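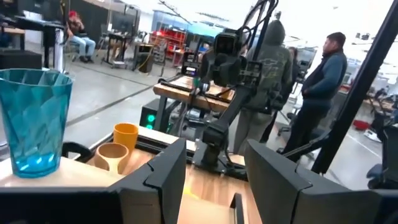 ## Budgeting for a second two-arm bench - what did you forget to put in?

**anambiar**
Wednesday, May 2, 2018

Hello everyone, and thank you in advance for reading, because I tend to go on a bit. I've been asked to write up a budget for a second bench like the one we have, two arms on wooden tops with a wrist camera on each, and the paperwork has to be in by June. Our first bench got bought in dribs and drabs over a long winter, so I don't have one nice clean invoice I can copy. I've been going through old emails and a shoebox of receipts (a real shoebox, my wife wants it back).

So far I have:

- arms: quote from Hendden, and a second quote from Longo that came in lower
- wrist cameras and their mounts: $452 per arm from Numix
- spare gripper fingers: 3 pairs
- one desktop tower to run it all
- cups, blocks and other things to pick up: petty cash

My two questions are whether the cheaper arms are a mistake, and what line I'm missing. I'm sure there's a line I'm missing. There was last time.

Anil Nambiar

---

**torquewrench_deb**

Hi Anil! Lovely to see somebody asking before the money's gone. The line you're missing is cable. I don't mean the one that comes in the box, I mean the longer ones, the clips, the sleeving, and then the second set you buy after the first set has been flexed ten thousand times. Look at the camera end of the arm in your picture, with the black cables looping around it. Ours have loops like that too and that's exactly where they go on us, right behind the connector. I put cables down as their own line now, every year, and I've stopped feeling guilty about it.

On the arms, I'd go with the same make you already have, whatever that is. Two sets of spares is a misery.

---

**pelham_m**

I'm going to disagree with Deb a little, with affection. Sticking with one make is how we ended up paying whatever Hendden felt like charging us by the third order. We mixed in a pair from Longo and yes, there was grumbling for a few weeks, and I had to relabel a drawer. But it got us a much better price on the next round from both of them. If you've got somebody on staff who doesn't mind reading two manuals, take the savings.

What I'd really push on is fingers. Three pairs is not enough! Black plastic ones, big ones like yours, get chewed up on table edges faster than anything else on the bench. Can you print your own? If so, cross that line out and put a printer in its place.

---

**anambiar**

Thank you both, this is already better than my shoebox. Deb, cables are going in, own line. To answer the make question, the bench we have is all Hendden, and the Longo quote is $1,618 less for the pair, before shipping. That felt like a lot of money when I first saw it and a bit less after I'd thought about who would be doing the setup (me).

We do have a printer, but it's shared, and the queue for it is something you could grow old in. I might ask for a few more pairs of fingers and leave the printer for another year.

---

**torquewrench_deb**

$1,618 for the pair, before shipping, and then you're teaching everybody a second set of software. How many hours of yours is that? I'm not saying it's nothing, I'm saying put your own hours in the spreadsheet next to it and see how it looks. Pelham's shop has more hands than most of us do.

---

**pelham_m**

That's fair about the hands. I still think you should get both quotes in front of Hendden before you sign anything. Be nice about it, send the Longo number over, and ask what they can do. They found us a discount by the next morning.

---

**slowgrip**

Long-time reader here, I run a small teaching bench at a community college. Two things from my own sad experience, if it helps.

First, the benches themselves. I see wooden tops in your photo and I'm a big fan of wood, you can screw a bracket down anywhere you please and move it next week. But price the bench with the arm, and price somebody's time to bolt it all down. I left ours off completely and we had two very nice arms in their cartons for 23 days.

Second, don't buy the picking objects out of petty cash! Plastic cups are cheap, but get more than you need of each kind, same color and same shape. We had a textured one a lot like your blue one, it cracked, and the store had changed the style by the time I went back. A summer's worth of practice runs no longer matched. I keep a sealed box of spares now and it cost me less than lunch.

---

**anambiar**

slowgrip, I hadn't thought of the cups at all and I've moved them out of petty cash this minute. Benches too. I had the arms sitting on thin air in my spreadsheet.

Revised list for anyone who wants to poke at it:

- arms: Hendden, once they've seen the other quote
- wrist cameras and mounts, as before
- cables, clips and sleeving, own line
- bench tops plus labor
- more finger pairs, number to be decided
- cups and things, with duplicates
- the tower

Has anyone bought from Drundov, by the way? They sell a bench and mount kit together and the price looks good, but I can't find out what's in the box.

---

**torquewrench_deb**

Only their clamps. The clamps are fine. Ask for the parts list in writing before you order, and check the hole spacing against your arm base, Pelham will tell you the same.

---

**pelham_m**

I will not, I've never measured a hole in my life. But do ask for the parts list.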